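Home | Forums | Workshop & DIY | Furniture | New posts | Search

Pale table top – varnish, oil or leave it alone?

Reading time: 4 minutes

plumbline_pete wrote:
Morning all. I've finally got a proper table in the back room after years of working on an old door and two trestles, and I need a bit of advice before I ruin it. The table was secondhand from a clearance place called Carrillo, no label on it, no paperwork, and the chap there could only tell me it came out of an office. It's a very pale top with loads of grain, and it feels smooth, like there's already a thin coat of something on it.

I want to use it for small jobs, cutting card and gluing bits together mainly, and the odd mug of tea. My question is whether I put another coat on now, while it's still tidy, or wait until it looks tired. Also my wife reckons it's veneer and I was sure it was solid. There's a packet of crisps riding on it.

teasel wrote:
Can you post a couple of pictures in daylight? Hard to say anything about a top without seeing the grain. And look at the ends. If the lines carry on over the edge and turn into end grain it's solid, and if there's a strip stuck along the edge it's veneer. Takes ten seconds.

plumbline_pete wrote:
Will crawl round it tonight with a torch. Pictures for now, both by the window: 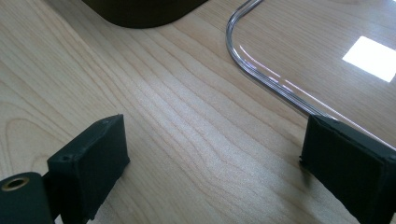
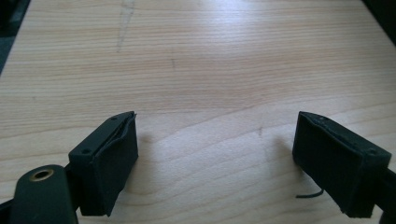 Pale top, plenty of grain. Soft light on it.

teasel wrote:
Oh that's nice! I'd have paid good money for that. My vote is veneer, going by those wide sweeping arches on the left in the first one, though you do get them on solid boards as well so I'm not putting any crisps on it myself. Either birch or pine, I'd guess from the second one, but pale woods all look alike to me on a screen.

There's a bit of shine on both so I think you're right that it's been finished. I'd leave it be.

gluepot_annie wrote:
Disagree, sorry teasel. If he's going to be gluing on it he wants more on there now. I had a pale top in my last place and did the same thing, left it be, and within one winter there was a grey patch where my elbow goes. You can't get that out without sanding, and if it IS veneer you've got hardly anything to sand. I went through mine in one corner and had to keep a plant on it for ever after.

Two thin coats of clear water-based varnish, quick rub between them with fine paper (300 or thereabouts, 320 is what the shop will have), done by Wednesday.

plumbline_pete wrote:
Water-based won't go yellow? That's my main worry. The colour is the whole reason I bought it.

gluepot_annie wrote:
Mine didn't. The oil-based stuff did, on a shelf, and it went like weak tea.

oldmortice wrote:
You're both rushing. Nobody should be putting varnish on top of a finish when they don't know what it is. If there's wax on there, or some silicone polish from the office cleaners, the new coat will bead up like rain on a car bonnet and you'll be scraping it off with a bank card.

Do a test underneath first, assuming they bothered to finish the underside, or right in a back corner. Wipe with white spirit, let it dry, dab of varnish the size of a stamp, leave it overnight. Then try to lift it with tape. If it comes away, clean again or give up.

And get a cutting mat. I've seen a lot of nice tops with knife lines in them, and varnish does nothing at all against a scalpel.

teasel wrote:
+1 for the mat. I've got the big Lomen one, it lies flat and it's lasted 8 years so far. Mine covers nearly the whole table, which does rather hide the wood, but there you go.

gluepot_annie wrote:
Mats are fine until you put glue on them. I use a sheet of clear plastic over the top for glue jobs, a bit like the sheet in the first picture. Dried glue peels straight off and you can still see the table.

oldmortice wrote:
Don't leave plastic down for weeks though. Soft stuff can stick to varnish, and if a spill gets under it you won't find out till it's marked. Stand it up against the wall when you've finished.

plumbline_pete wrote:
Right, torch report. There's a strip along the edge, so it's veneer and I owe a packet of crisps. The underside is bare board, so the test patch will have to go in the back corner. I'm going with oldmortice on the white spirit and annie on the water-based, and if the patch lifts I'll do what teasel said and leave it alone. Mat's ordered.

Views: 2,550 | Replies: 11

Reader comments

skorkotport_sheds: Skorkotport hardware has the small tins of clear, handy if you only want a test patch.

marrowfat: Did the patch hold? I've got the same job waiting and I'm a coward.

benchdog106: Cheese and onion, I hope.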